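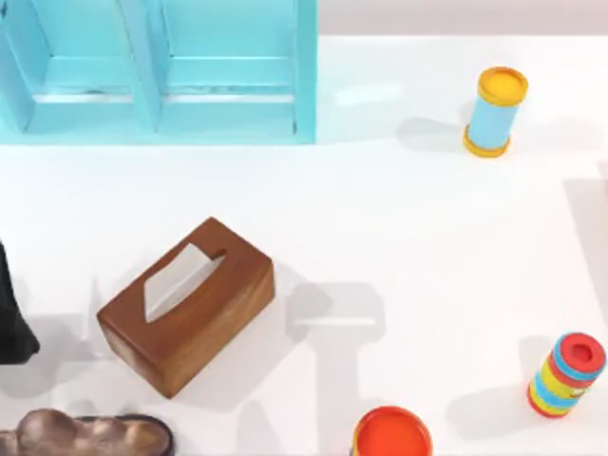 *Light blue shelves and a brown wooden tissue box on a white tabletop.*

Dear Jennylyn,

Second report, and I've tried to follow the headings you sent this time, though I've wandered off them in a couple of places. The short version is that the Dasside Market recordings are going well, the typing up is going slowly, and we've spent £3,447 of the grant. The long version follows, with apologies for my spelling of anybody's surname.

## Recordings

We now have interviews with most of the people who were on our first list, plus a few who rang me up after the piece in the Andville newsletter and wanted to know why they hadn't been asked! The two fish families both said yes in the end. I interviewed them separately, as you'd advised, and I was glad of it, as they disagree about nearly everything, including which side of the covered hall got the morning sun and who had the ice contract.

The best afternoon I've had on this project was with a woman who sold buttons and ribbon from the age of fourteen. She brought her card of samples with her (every button still sewn on) and talked me through who bought what: the big coat buttons for the bus conductors' wives, the tiny pearl ones for christenings, and a green sort that would not sell to anybody and which she still has in a drawer. I had meant to stop after an hour. We went on until it got dark.

There are six interviews still to do. One is with the man who drove the potato lorry over from Birkton, who has been poorly over the winter and would like to wait until it's warmer, so that one will drift into the next quarter if that's all right with you.

## Typing up

Here I have to own up. I said in the application that a page of talk would take me half an hour to type, and I can only think I was imagining people who speak slowly and one at a time. We have 161 pages done and checked, and they read beautifully, but there's a good pile of sound files behind them. Dasside people over eighty say "while" for "until" and "nobbut" for "only", and the old market words need care as well. I had "swill" down as pig food for weeks before somebody told me it was a basket.

I've started sending each person their own pages to read before anything goes further. Most come back with one or two small changes. One came back with a whole new story written down the margins in pencil, better than anything on the recording, and I've typed that in with a note to say where it came from.

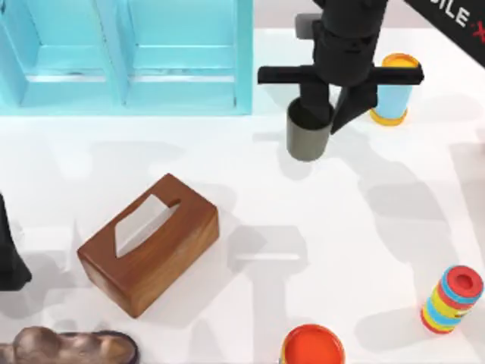
*Two cups, one grey and one light blue with yellow-orange rims.*

## The listening evening

We held this in January in the upstairs room at the Nair, and I'd been fretting that it would be me and a row of empty seats. It was full, and a bit of a squash by the stairs. We played short clips, none longer than three minutes, and then let people talk. They talked over the clips too, which I didn't mind. Somebody recognised her uncle's voice calling prices and had to have it played again.

What I'd change: the speakers were too quiet for the back of the room, and I put the saddest clip (the one about the fire in the east hall) last, so everyone went home rather subdued. Next time it goes in the middle and we finish with the man and the escaped geese.

## Money

Most of the £3,447 has gone on the recorder and microphones, travel, and room hire. The second microphone cost more than I'd put in the budget, but the first one picked up every clock and budgie in Dasside, so I took it back and bought a better pair. Printing has hardly been touched. I'd like your permission to move some of the printing line across to pay for a few weeks of help with the typing. I have somebody in mind who grew up two streets from the market and won't need the baskets explaining to her.

## What's next

- Finish the remaining interviews, potatoes permitting.
- Get the permission forms back from both fish families. They have them, and I'll ring again.
- Choose the extracts for the booklet. I have a long list already and it needs somebody harder-hearted than me to go through it.
- Talk to Andville library about where the recordings will live and who can listen to them. They've been very friendly but want everything labelled their way, so I'm renaming files in the evenings.

Could you let me know about moving the printing money when you get a minute? Everything else can wait for our usual phone call. And do come to the next listening evening if you can get over, I'll save you a seat away from the stairs.

All the best,

Vaughan Whitelaw
Dasside Market Voices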